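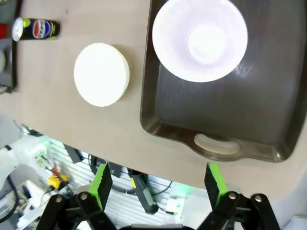
The grasp planner in Tomodik keeps going for the wrong height on anything shiny or white, and I think I finally have it cornered! Symptom first: we ask for the bowl in the tray, the planner returns a grasp pose with a confidence that looks great, and the fingers close above the rim. The wrist view makes the cause pretty easy to guess. The inside of that bowl is nearly pure white, so there is no texture left for the depth matcher to hold on to, and it fills the hole with whatever it found on the tray next door.

Category: Perception > Depth & Grasping
Reading time: 2 min

What I tried, in order:

- Restarted the Plonport bridge. No change.
- Dropped auto exposure and fixed it at 400. Much better on white objects, but the dark trays turned to mush.
- Logged the raw point cloud for one bad grasp. Of the points inside the bowl mask, 2,592 came from the fill step and almost none from real matches. That was the moment I got excited.
- Turned hole filling off. The planner now refuses the grasp, and I'll take an honest refusal over a bad pose any day. 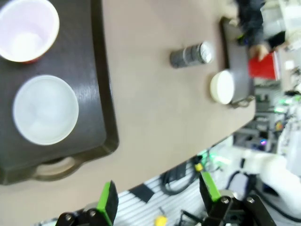 So the fill step is the culprit, and the confidence score never hears about it. Filled points get the same weight as measured ones. I patched our local build to carry a "filled" flag through to the scorer (it's a tiny change, 5 lines, really fun to track down) and the bad poses dropped to the bottom of the list where they belong.

Still open:

1. Should the flag live in Tomodik or in the Kovács filter upstream? I'd vote upstream, so the collision checker gets it too.
2. Bracketed exposure, 2 shots per plan. The Brelton driver seems to support it but my calls time out.

Patch and log are attached. Happy to run anything you want against this setup, just send me a branch!

Status: waiting on maintainer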